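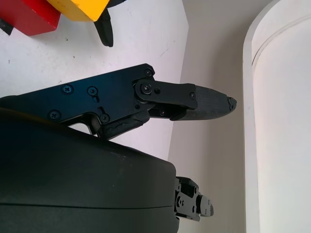 One member felt the Bailly picture had been let down by its last half hour, and would have been happy to walk out into the May sunshine at the interval with a much higher opinion of it. Several of us agreed, though a kind word was put in for the music, and for the lovely long ferry sequence that opens the film.

The Mernbridge Film Society then turned to the autumn programme. The Brosesell season was approved, with 2 silent comedies added after a good deal of fond reminiscing. The Eltham print will cost more than we had hoped, but members were warmly in favour, and it stays in.

Screenings will begin at 7.15 pm, which should still let everybody catch the last bus. Subtitles are to be switched on for all 19 films.

The hall fund now stands at £2,000, and thanks were given to everyone who baked, bought or simply ate cake at the spring matinee.

The meeting closed at 9.20 pm. Suggestions for the Christmas film to be brought next time, please, written down if possible.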